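Category: Clubs > Robotics > Meeting Minutes

Hovland Robotics Club
Minutes of the regular meeting, July 24, 2018

Present: Friederike Ackermann (chair), Guangming Zeng, Lerato Zulu, Masaru Kubo, Ehsan Tarar (minutes)
Apologies: none received

The chair opened the meeting at 6:05 pm in the second floor computer lab.

1. Minutes of the last meeting

Approved with one correction. Item 4 should have said that the spare monitor is on loan to the club until the end of the summer session. It was not donated.

2. Matters arising

Lerato has returned the two network cables to the school office. The door code for the lab was changed last week and all members present now have the new one. Masaru still needs to get a signed permission form in for the competition trip. He will bring it next time.

3. Kenano Challenge, simulation track

Most of the meeting was spent on this item.

Guangming reported on the table clearing and setting task. The rules ask each team to submit a controller that runs in the kitchen world supplied by the organizers. The arm has to pick up items from the counter and put them down where the task card says. Teams may not change the kitchen, the arm or the objects. They may change the lighting for their own testing, but judging is done with the default settings.

The club has logged 2636 trial runs since work began in April. Of these, 2229 ended with the object placed inside the target area. Ehsan asked if the count included the runs from before the gripper fix. Guangming said it did, and that the older runs should probably be kept in a separate folder so the numbers mean something. Agreed. Guangming will split them.

Guangming then put the plate task up on the projector. In this one the arm lowers a small white cup onto the round black plate near the edge of the counter.

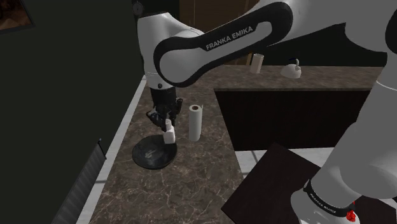 Plate task in the simulator, cup held over the plate.

Masaru thought the cup was too far to the right and asked if the target point was set to the middle of the plate. Guangming said the target is the middle, and the arm travels level for the last part of the move before it goes down. Lerato asked how much room there is between the arm and the paper towel roll on the way over. The current path goes high over the roll, and she would like to try a lower one to save time. The chair pointed out that knocking over any item on the counter costs points under rule 7, and that the time bonus is small. After some discussion it was agreed that Lerato can test a lower path on her own branch. The high path stays in the main version until she has results to show.

Ehsan asked about the kettle on the back counter. The advanced task card lists it as an item to be moved. Guangming has not started on it. The handle is a different kind of grasp from the cup and he does not want to reuse the same gripper settings. Masaru offered to take it on and will start by reading the section on grasp poses in the Otirance course notes. Friederike has a printed copy he can borrow.

Remaining problems with the plate task, as listed on the whiteboard:

- The release. In some runs the fingers open before the cup is down and it tips.
- Log files are saved with no team name. The organizers will reject these.
- The simulator slows down on the older lab machines, and the timing in the logs is then wrong.

Ehsan will fix the log names this week. For the slow machines, the chair asked everybody to use the three newer computers by the window for any run that is going to be counted. Those who only want to edit code should sit somewhere else.

Decision: the club will enter the basic level with the plate task. Entry at the advanced level will be decided at the next meeting, depending on how Masaru gets on with the kettle.
Vote: 5 for, 0 against.

4. Budget

Balance in the club account is $541. The entry fee for the simulation track is $60, to be paid by the school card and charged back to the club. Lerato asked if there was money for a larger external drive, as the recordings of the runs are filling up the shared folder. Friederike will get a price. Until then, members should delete recordings they do not need and keep the text logs.

The Sorklow grant application was discussed briefly. The form asks for a one page summary of what students have learned. Lerato and Ehsan will each write half a page and swap them for checking. Draft to the chair before the next meeting.

5. Beginner session

Friederike would like to run one beginner session before school starts, for students who have done some programming but have not worked with an arm. Suggested plan is a short talk, then everyone moves a simulated arm joint by joint, then everyone tries to pick up a cup. Guangming said the joint by joint part took much longer than planned last time and should be kept to 20 minutes. Masaru suggested working in pairs. Agreed.

Guangming will prepare the starter files. A sign-up sheet will go on the lab door.

6. Any other business

Food in the lab. There were crumbs in a keyboard again. Food stays in the hallway.

Masaru asked if the club could have shirts for the competition. Held over until the cost is known.

7. Actions

Guangming: split old and new trial runs; starter files for the beginner session
Lerato: test lower path on own branch; half page for Sorklow form
Masaru: permission form; begin kettle task
Ehsan: team name in log files; half page for Sorklow form
Friederike: price for external drive; bring Otirance notes; sign-up sheet; pay entry fee

Next meeting in two weeks, same time, same room.

Meeting closed at 7:20 pm.

3 shares | 0 comments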